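Workshop > Notebooks > Paper Conservation > Bullbridge Room

2019-10-29

Entry by Elikem Korletey. Humidification trial, Pridunstead parish maps, second series.

The second series was begun at 9:15. Sheets 148 and 301 were released from the store by Shadi Sabbagh and checked against the register. Both had been rolled since accession and show cockling along the left margin. Relative humidity in the chamber was set at 50 percent, then raised in stages over the morning. Sheet 148 relaxed evenly. Sheet 301 resisted at the lower corner, where an old paste repair is holding the fibers tight.

Bench surfaces, Bullbridge room.

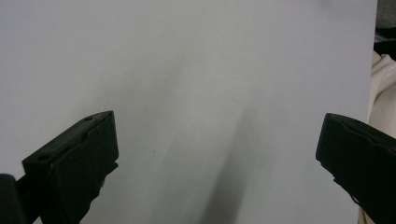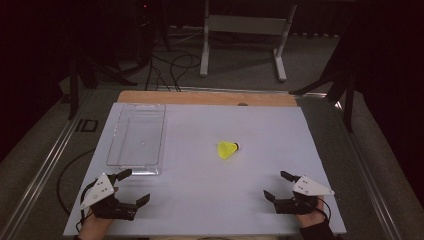
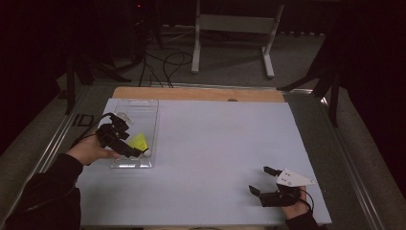

The paste on sheet 301 was tested with a damp swab and softened within a few minutes, so it is presumed to be wheat starch. Removal is deferred until the iron gall ink beside it has been tested for bleeding. Colleagues are asked not to return this sheet to the chamber before then.

Pressing: sheet 148 was placed between Ebihara blotters under felt. Blotters were changed at 30 minutes and again at two hours. The first change left a faint weave mark on the verso, and a smoother felt should be used next time.

Supplies: the remaining Utness tissue is enough for this series only. An order for 500 sheets has been drafted and awaits signature. The third series is scheduled for February.

The hygrometer in the chamber reads two points higher than the wall unit. Calibration requested.

Filed under: Maps and Plans, Humidification, Open Items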